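The Long Life of a Good Jumper

Wool, moths, and the pleasures of looking after what you already own

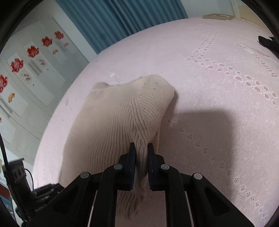

My grandmother owned four jumpers when she died, and she had owned the same four jumpers for as long as I could remember her. There was a navy one for town, a grey one for the garden, a bottle green one for church and visitors, and a mustard one that I never once saw her wear but which lived in tissue paper in the bottom drawer with a cake of lavender soap. I have the grey one now. It has been darned at both elbows and one cuff, in a wool that is a shade too blue, and it is warmer than anything I have bought in a shop in the past ten years.

I thought of her last winter when I drove up to Vakdale, a town of 3,115 people according to the sign on the way in, to spend a long cold weekend at a knitwear repair workshop called Babić. It sits behind the old produce store, in a long tin-roofed building with a wood heater at one end and a kettle that seems never to go off the boil. People post their woollens here from all over the country. They come in shoeboxes and bread bags and, in one case while I was there, inside a pillowcase that had been stitched shut. In the busy season the place mends 600 garments, and the busy season starts in May, when everyone opens the wardrobe on the first frosty morning and finds out what the moths have been up to.

Moths are the great subject of conversation. I had always blamed the small brown ones that bumble about the lamp at night, but it's the grubs that do the eating, and they like a jumper best if it has been put away with a bit of gravy on it. Skin, sweat, sunscreen, the ghost of a barbecue – all of it is seasoning. The menders can tell at a glance what was spilt and where, and they are very polite about it. Their first rule, which is written in texta on the wall above the sink, is that nothing goes into storage dirty. Their second is that nothing goes into storage and stays there. Take it out every couple of months, give it a shake in the sun, turn it inside out, look under the collar and along the seams, and put it back folded a different way.

Folded, mind you. I had a jumper on a hanger for most of my twenties and wondered why it had grown a pair of little horns at the shoulders. Ribbed knits are the worst for this, being stretchy by nature and heavy with it, and a big cardigan left on a wire hanger over summer will come down in autumn fit for somebody a good deal taller than you.

Washing is where most people lose their nerve, and I include myself. I once turned a perfectly lovely merino cardigan into something that would have suited a teddy bear, and after that I didn't wash a jumper for 2 years, which brings us back to the moths. The method at Babić is slow and rather soothing. You fill a basin with cool water and a small squeeze of wool wash, push the garment under, and go and have your cup of tea. No rubbing, no wringing, and above all no sudden changes of temperature, as it's the shock and the scrubbing together that felt the fibres. Then you let the water out, press the wool gently against the side of the basin, lift the whole lot in both arms like a sleeping cat, and roll it up in a towel. I was encouraged to kneel on the towel, and did so with great enjoyment. After that it lies flat in the shade, patted back into shape, and you leave it alone, even if you need it for dinner.

The mending itself I found harder. I have big hands and poor eyesight, and my first darn looked like something a spider had given up on. You work over a wooden mushroom (though a light globe or a firm orange will do in a pinch), running your threads up and down across the hole and well out into the sound fabric around it, and then you turn and weave across, over and under, over and under. The trick is to leave it looser than you think. A tight darn puckers, and then tears a fresh hole beside itself. By the second afternoon I had managed a patch on the heel of a sock that I was quite shamelessly proud of, and I showed it to everyone, including the man at the bakery.

There is a choice to be made about colour, and people feel strongly. Some customers want the mend to vanish. For them the workshop keeps drawers and drawers of old yarn ends, sorted by shade, some of it from the Clelham mill, which closed when I was a child and whose greys are spoken of here in hushed voices. Others want the mend to shout – a red elbow on a brown sleeve, a row of yellow crosses around a neckband. I went up there firmly in the first camp and I've drifted home somewhere towards the second. That too-blue wool on my grandmother's elbows used to bother me. These days I'd be sorry to lose it.

None of this is cheap if you pay somebody else. A good invisible mend can cost more than a new acrylic jumper from a chain store, and I had a long argument with myself about this on the drive home, somewhere around the Vitlow turn-off, with the heater going and the paddocks white on both sides. I sent in two jumpers anyway. The third I kept back to do myself, and it is sitting in the basket by the couch with the needle still in it. I've got as far as the left cuff.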